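Totora office moves the water table

Thursday, April 9, 2020

If you come up to the Totora office looking for a drink, head for the big white table near the windows! We used to keep the water by the front door, and I got pretty tired of squeezing past everyone - so I'm thrilled.

Paper cups are out there too, the little white ones with green leaves on them. I love those.

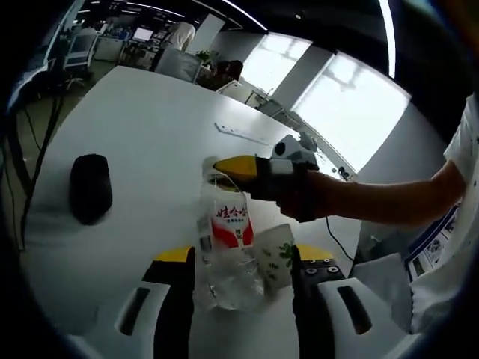
More cups on the way

Heinonen is sending us another 500 cups, and we're down to almost 85, so please hang on to yours for the day. The plants stay where they are for now, and the Plestden floor gets its own table in July.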